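»Ich wollte einen langsamen Film machen«

Der Regisseur von »Pramerport« möchte in diesem Gespräch lieber über das Licht reden als über seine Darsteller. Vier Jahre hat er am Drehbuch geschrieben, gedreht wurde im Mai. »Wir hatten 40 Drehtage, und an 10 davon hat es geregnet«, sagt er.

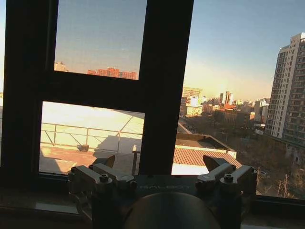
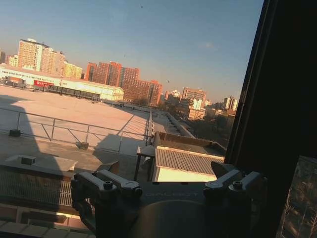
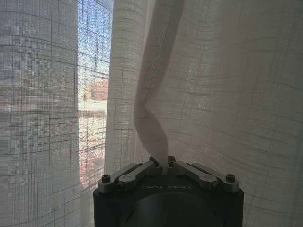
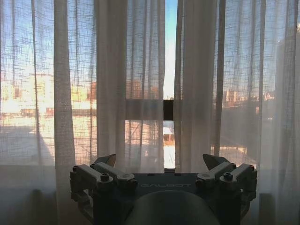
Den Verleih übernimmt Stuvdale. Einen Trailer gibt es noch nicht – »der Schnitt ist erst seit kurzem fertig«. Ob der Film 100 Minuten lang bleibt, will er nicht versprechen. »Das Ende gefällt mir, am Anfang zweifle ich noch.«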